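Marichka Kravets on moving abroad, and the language she learned by mail

392 shares 2 comments

Marichka Kravets still writes her letters by hand, and she laughs when I ask why. 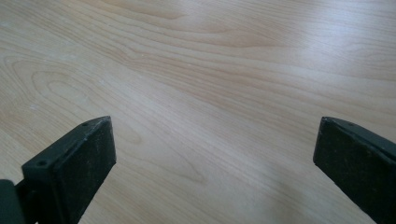
Words by Tymofii Levchenko

"My spelling was terrible, and a letter let me be terrible in private," she says. She began swapping letters with a retired teacher in Ohio the November after she moved, and the woman sent every one back with corrections in green ink – very kind ones, she adds, with little stars.

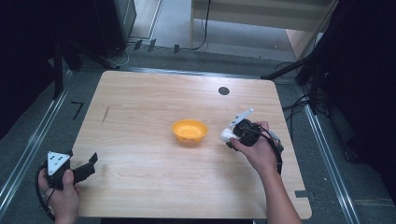
"You learn a person along with the words," she goes on. "I knew all her complaints about her neighbors before I could order a sandwich!" Her first letter took a whole evening and came to four lines, mostly weather. Now she fills six pages without noticing, and she keeps the old ones in a shoebox that she takes down whenever a new arrival in her building asks how she ever managed it.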